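A table should be cleared at the end of the day, all the way down to the surface. I have held this view since my years at Brenwood, where the shared table was treated as a shelf with legs.

People tell me a cleared table looks cold. Estrella Sandoval keeps hers covered and says she knows where everything is. Maybe she does. I don't, in my own house, and I once paid a bill for $43 twice under a pile of mail.

What works for me is a plain bin beside whatever I'm clearing. Small things go in first. A phone case takes up little room, but it's enough to invite keys and receipts.

White tabletops, and in the second picture a green phone case and a white bin:
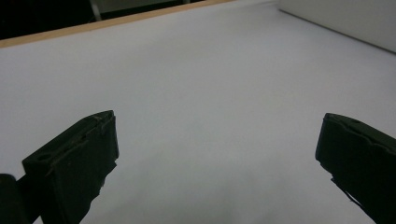
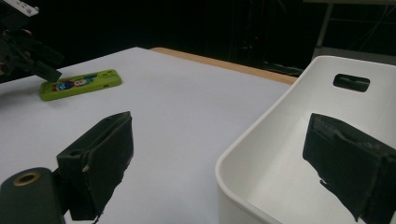
The bin has to be emptied too, and on that point Estrella is right to laugh at me. Mine sat full for most of July. I still ate dinner at a clear table.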